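Jan 20, 2023

Transfer notes, Krasniqi tapes, box 4

Carried on with the folk club reels. Tihomir Krasniqi dropped off the last box himself and stayed long enough to tell me which spools he thought were recorded at the Tristdale sessions and which were dubbed later from somebody else's copy. His labels and his memory disagree on two of them. I have gone with the labels for now and put a pencil query on the sleeves.

Machine first. Cleaned heads and guides before starting and again after every reel. The older brown tape is shedding badly and leaves a line of rust-coloured dust on the first guide. Changed the pinch roller on the left-hand deck, the old one had gone shiny and was letting the tape wander. Speed checked with the test tape after the change. Slightly fast, adjusted, checked again, fine.

Reel 1. Solo guitar and voice, four songs and a lot of tuning. Good level, some hum. The hum is on the tape and not ours, I swapped the leads to be sure. He plays the second song with the capo too high for his voice and stops halfway, laughs, moves it down and starts again. Left all of that in. Anyone who knew those evenings will want it.

Reel 2. Same voice, with a fiddle well off to one side. The box says Lã, which Tihomir says was the name of the trio before they settled on Wuden. The third member can't be heard anywhere on this reel. Splice at the end of the first tune had dried out and let go as it reached the take-up side. Remade it, lost nothing audible. There is a long spoken introduction to the slow air and I could make out most of it on headphones. Typed up separately.

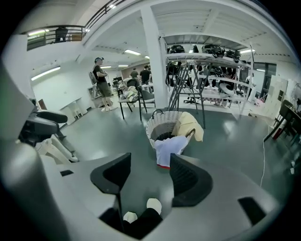

Reel 3 is the one I was worried about. Edges curled, smell of vinegar when the tin was opened, and the first few turns had stuck together. Wound it through by hand with the deck unpowered. The broken leader and the old splicing tape that came off went into scrap, and for the next box I want something at floor level beside the deck for this, a tall white woven basket with a dark inside and a wire handle, so that loose ends drop in and stay off the floor. I have trodden on leader tape twice this week. After the hand wind it played with one dropout in the second song, a short one. Did a second pass with more tension and the dropout was no better, so I kept the first pass.

What is on it is the best music in the box. Guitar again, fingerpicked, with the bass strings tuned down. He takes the old blues everybody did at that time and slows it until it nearly stops. Someone joins in quietly on the last verse, a woman, close to the microphone. Tihomir thinks he knows who it was but would not say until he has listened properly.

Reel 4. Dub of a dub. Top end gone, wow on the long notes. The same concert is on a cleaner reel from box 2, so I ran it once for completeness and did not spend any time on it. One extra song at the end that is missing from the other copy. Marked the position on the sheet.

Levels. Everything captured flat, no noise reduction, peaks left well short of the top. I know the listening copies sound dull next to what people expect. That can be dealt with afterwards and does not belong in the masters.

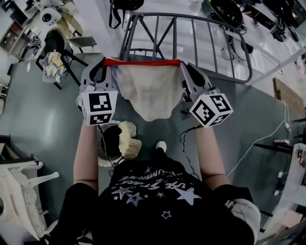
Beige cloth with the red strip along its top edge.

Paperwork. Catalogue number for reel 3 is 2,973. Tins and sleeves kept together, new leader on all of them, tails out. The old cardboard inserts are acidic but have set lists written on them, so they are in a separate envelope with the same number.

Funovora have asked whether they can have enough for one side of an LP. They are talking about a pressing of 300, with notes, and would like to have it out in April. I said the transfers would be finished but that the choice of songs was up to Tihomir. He was against it when he came in and a bit less against it after hearing the start of reel 1. He would want the false start kept. Their person had mentioned 900 copies earlier on and he laughed at that.

Still to do:
Second listen to reel 3, whole thing, on speakers.
Find out what machine the Tristdale tapes were made on. If it was the half-track, the hum on reel 1 might be a known fault.
Order leader tape, white and red, and splicing tabs.
Ask about the photographs for the sleeve, he has some in an album at home.
Left-hand deck, listen to the bearing on fast wind. It has started to whine.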